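Nevetti Bimanual Packing Software
Progress report, July
Prepared by Hrefna Overgaard for the Hinda program office

Work this period went into the two-arm coordination layer and the grasp planner for soft packaging. The force controller is unchanged from the last report except for one fix noted below.

Coordination. The planner used to treat the arms as separate jobs with a shared lockout zone. That made any task where one arm steadies a bag and the other works inside it very slow, as the second arm kept waiting for the zone to clear. We replaced the lockout with a single planner that handles both arms together and checks clearance at 80 Hz. Paper bags with snack packets remain the main test task.

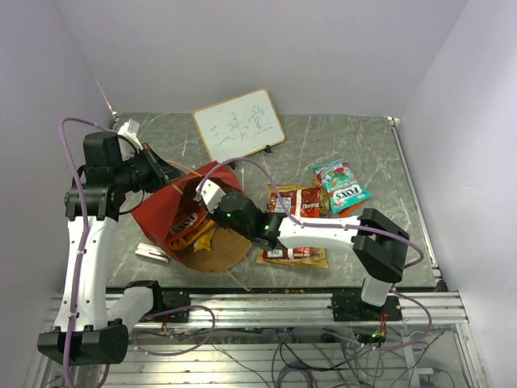

The holding arm now runs in a compliant mode while the other arm is inside the bag. Stiffness is set per task in the Kuso config file. We still tune it by hand, and a wrong value either creases the paper or lets the mouth close up.

Perception. The segmentation model was retrained on 2000 labeled frames of crinkled foil and plastic packets. Overlapping packets of the same color are still merged into one region too often. Dönmez has delivered the first version of the depth filter for shiny surfaces, and it is merged but switched off by default until we finish checking it against the old one. 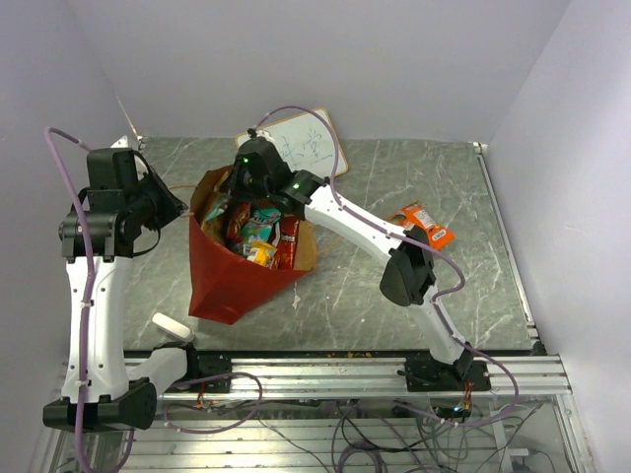

Right gripper over the mouth of the bag, with packets packed inside and one orange packet on the tabletop.

Fixes. The wrist torque offset now resets at the start of each episode. The log viewer opens both arm streams on one timeline.

Open issues
- Replanning stalls for up to 6 seconds when both wrists are close to the bag opening. Cause not yet found.
- Twine handles are not modeled as obstacles.
- Nevetti needs 2 more weeks on the grasp scoring tool. This does not move the end date.

Next period we will work on the replanning stall first, then handles. A build for Hinda to try will be posted on Friday, with the config notes in the same folder.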